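Demonstration collection (robot learning)

Demonstration collection is the gathering of recorded examples of a task, usually carried out by a person steering a robot, for later use in training a control policy. The recordings hold camera views, joint positions and gripper commands, all stamped against a common clock. A policy trained on them is meant to do the task on its own. How well it does so, and whether the number of recordings explains the result, is disputed more often than sales material suggests.

Background

Early factory robots were taught by moving the arm to a series of points and storing them. The method still works well where parts arrive in the same place every time. Collection from demonstrations is promoted as the answer for work where they don't, such as fitting loose parts, handling cables or driving screws into housings that have shifted a little on the table. The promise is that the learner will pick up the corrections a person makes without thinking. Critics answer that it also picks up the hesitations, the wasted motion and the personal habits of whoever held the controls.

Assembly tasks

Screw driving is a common choice for two-arm collection. It needs a tool, a part, and some cooperation between the arms, and it can be described to a buyer in one sentence. The Rirnedum assembly set, gathered for the firm Skunmont, is often brought up in this connection. It contains 2112 recorded attempts at work on small metal enclosures, made by 16 operators. The release notes call the attempts "successful" but do not define the word, and a reader has no way to tell a fully seated screw from one that was merely started.

Cordless drivers raise a difficulty of their own. A human hand feels the screw bite and the clutch let go. Position data records neither, and cameras record them poorly. Some groups add a force sensor at the wrist, which helps, though it makes the new recordings hard to combine with older ones. 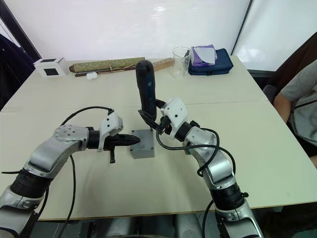 Does a larger number of demonstrations always give a better policy?

More recordings help mainly when they add variety, such as new part positions, different starting poses or recoveries from mistakes. Repeating the same motion from the same starting point adds little after a while, and a large set of careless recordings can do worse than a small careful one.

Operator effects

Most published sets say little about the people who made them. Oona Kettunen and Santeri Ruotsalainen, who reviewed 29 sets of assembly demonstrations, found that only 15 gave the number of operators at all. Fewer described the training those operators received. The omission matters. In one set they examined closely, a single operator accounted for most of the recordings in which the tool was picked up first, and the trained policy picked up the tool first nearly every time. The authors of that set had presented this as a strategy the system had discovered.

Pay and pacing also shape the data. Operators paid by the finished recording tend to discard awkward attempts early, so that recoveries, the part a learner most needs, are thin on the ground. Nneka Sani has argued for hourly pay and for keeping failed attempts with a label. Skunmont adopted the labels in February and left the pay arrangement as it was.

Camera placement

Two kinds of view are usually recorded together. A high camera takes in the arms and the work area. Wrist cameras ride with the grippers and show the contact between finger and part, at the cost of nearly everything else. A housing that is easy to make out from above may fill half of a wrist view, with its far side out of sight.

Claims that wrist views "solve" fine assembly should be read with care. Painted metal throws highlights that move as the camera moves, and screw recesses turn into dark circles with little depth to them. Onni Jääskeläinen reported that a policy trained on one batch of gray enclosures did noticeably worse on a cleaner batch of the same part, and suggested that it had been using smudges on the lids as landmarks. The result has not been repeated elsewhere. It has not been ruled out either.
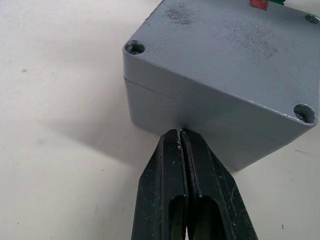
Evaluation

Success rates are normally measured by the group that collected the data, on the same table and under the same lights. The Azimi protocol was proposed as a remedy. It asks that a policy be tested at a second site, by people who took no part in the collection, with parts the system has not met. Few groups have followed it in full. Annag Laing, one of its authors, has complained that papers cite the protocol while skipping the second site.

Jenik, a rival scheme, drops the second site and asks only for unedited video of every trial. It is cheaper and has been taken up more widely. Its critics note that video shows where a screw went and says nothing of how tightly it was driven.

See also

Teleoperation
Imitation learning
Force sensing
Kinesthetic teaching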